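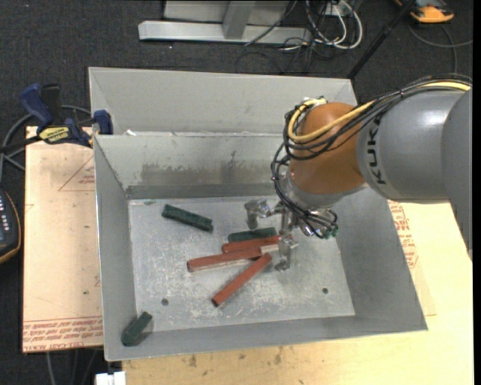
Bin picking rules are the written and unwritten practices that govern robotic cells in which an arm takes loose parts out of a container. They cover the guarding of the cell, the fixing of the container, the choice of test parts and the way results are reported. General industrial robot safety standards apply to such cells as to any other, but they say little about the picking itself, and most of what is called "good practice" comes from suppliers and laboratories. How much of it rests on evidence is disputed.

Scope

A usual test cell has a sheet-metal bin, an arm with a finger gripper and a small set of blocks or castings. House rules such as the Stadard guide, used by several integrators, ask that the bin be clamped or bolted before any program is run. The reason given is that a shifted bin makes every stored wall position wrong. Few people object to this. The guide does not say how firm a clamp must be, and a bar clamp on one corner passes as easily as a welded frame.

Speed and approach

The same guide limits the tool to 200 millimeters per second below the rim of the bin and 630 above it. Both figures are repeated in training material from Fanberg, with no source in either place. Sem Vandenberghe, who reviewed shop rules of this kind, found no test record behind them and suggested that they were settings from an early cell that had been copied forward. Lower speed near the walls is sensible. Whether 200 is the right number for a light gripper and a heavy one alike is another matter.

Cable routing

Cables and hoses that run along the arm to the tool are a common cause of stops. Most rules ask for slack at the wrist and for ties at set intervals. They conflict on loops – some forbid any loop that can hang lower than the gripper body, while others allow it if the full wrist range has been checked by hand at low speed.

Test reporting

The weakest area is the success rate. Paulík rules call for 300 picks per trial and allow a cell to be described as "proven" at the end of it. They do not fix how full the bin must be, how the parts are laid down or whether the operator may stir them between picks. A bin with a handful of well-spaced blocks is much easier than a full one. Parts against a wall or in a corner are often the last to be picked, and a trial that stops early can leave them out of the count altogether. Vandenberghe proposed that failed and skipped parts be listed separately, a change so far adopted only by Stamari.

Related articles
Bin picking
End effector
Cable management (robotics)
Workholding
Acceptance testing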